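How to Cut a Trailer for Your Short Film

October 24, 2019

I love trailers. I love them so much that I will get to a movie twenty minutes early and be annoyed if I miss the first one. So when my friend Su-chen Tu asked me to cut one for Citach, her short about two sisters who inherit a ferry, I said yes before she had finished the sentence, and then had to go home and learn how to do it. I've cut a few more since then and it is still my favorite job in the whole process. You can do it on a plain laptop with free editing software, and you don't need to have shot the film yourself (it can even help if you didn't!).

What you need before you start

Get the finished film, or a locked cut with the color and sound close to done. Get the dialogue, music and effects as separate tracks if the editor still has them. This matters more than anything else on the list. If the music is baked into the dialogue, every line you lift will drag a piece of score along with it, and you'll spend your weekend hiding the seams.

You also want the script, a notebook, and written permission for any music that isn't from the film itself. Email is fine. Save it somewhere you can find it, as some festivals will ask.

Step 1: Watch it through and take bad notes

Sit down and watch the film once without stopping. Write down only what makes you lean in: a look, a line, a door closing. Don't write timecodes yet. My notes for Citach said things like "rope!!" and "she laughs wrong," and both of those ended up in the trailer.

Then watch again with the timecode showing and find each moment on your list. Put a marker on it and give the marker a name you'll recognize a week later.

Step 2: Find your question

A trailer for a short has time to ask one thing. Will they sell the ferry? Who left the letter? Write it at the top of your timeline notes and keep looking at it. If a shot is gorgeous and has nothing to do with the question, put it in a separate bin called Pretty and come back to it when you need breathing room.

And please don't answer the question. I know that sounds obvious, but in a short the ending is often the best-looking part, and it's so tempting. My rule is that nothing from the last quarter of the film goes in, except a shot that gives nothing away on its own.

Step 3: Lay down sound first

Here's the part I get most excited about. Start with an empty timeline and build only audio. Pick three or four lines of dialogue, drop them in order, and leave gaps between them. Close your eyes and play it back. You should already feel some kind of story.

The lines don't have to come in the order they do in the film. Veronica Matei, who wrote Citach, was nervous when I put a line from the middle of the film at the very start ("You never asked what it cost"), but by itself it hooked every person we played it to. Just be fair. Don't splice half of one sentence onto half of another so that a character says something they'd never say.

Next, bring in music. Look for a track with a clear build and one hard stop. Put the stop where you want the title, then work backward from there.

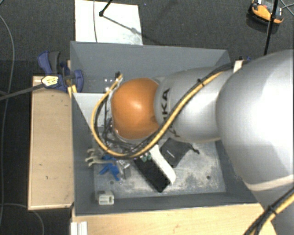 Orange joint on a robot arm over a gray bin of small objects.

Step 4: Add pictures

Now go shopping in your markers. Begin with one shot that tells people where we are, and hold it longer than feels comfortable. Then a face. After that, let the dialogue decide: sometimes you want to see the person talking, and just as often you want the person listening.

Cut on the beat for a while, and then stop doing it. If every cut lands on a drum hit, people start hearing the pattern and quit watching the faces. I like to let a cut arrive a few frames early right before the big moment.

Fades to black are your friend in the first half. They give each line room. In the second half, drop them and let the shots run straight into each other, so the whole thing picks up speed without you having to shorten every clip.

Step 5: Titles and cards

Keep the words few and big. Plenty of people will see this on a phone, on a bus, with the sound off. Use the same typeface as the film's own titles if you can get the file from whoever designed them. Man-lok Pan made ours by hand with a brush and I just scanned the leftovers, which looked wonderful.

If you have festival laurels, show them on one card, near the end, for long enough to read. If you don't have any yet, skip the card. Put the film's title after the hard stop in the music, then one last tiny moment, and out. That little moment after the title (some editors call it a button) is pure joy to find. Try something funny if the rest is grim.

Step 6: Trim it until it squeaks

My first pass on Citach was well over two minutes, for a film that only runs eleven. Way too long! The final version is 1154 frames, so 48 seconds and a hair at 24 frames per second, and I still think there's a shot of the dock I could lose.

To get there, duplicate your timeline and delete something you like. Play it. If you don't miss it by the second viewing, leave it out. Keep the old version so you can be brave about this. I name mine with a number and never with the word "final," having once sent a festival the wrong one of two finals.

Step 7: Show it to somebody who hasn't seen the film

Cast and crew can't help you here, bless them. They fill in everything that's missing. Find a fresh viewer, play the trailer once, and ask what they think the film is about. Don't explain first and don't hover. Chun-yin Wan watched ours at her kitchen table and said, "Is the older one lying?" which was exactly the question on my notes, and I may have yelped.

If the answer you get back is a mile off, look at your first ten seconds before you touch anything else. That's nearly always where people get lost.

Step 8: Check the levels and export

Listen on headphones, on laptop speakers, and on your phone. Dialogue should be clear on all of them. If a line disappears on the phone, pull the music down under it by a few decibels and bring it back up afterward.

Export at the same frame size and frame rate as the film. Make one high-quality master, then make your smaller web copies from that master. Add captions as a separate file, and read them through once with the picture running to catch names. Ours had the ferry town of Hadby spelled three different ways.

Last, choose the thumbnail yourself. The site will offer you somebody mid-blink. Pick a face with the eyes open, in good light, and check it at the size of a postage stamp before you hit publish.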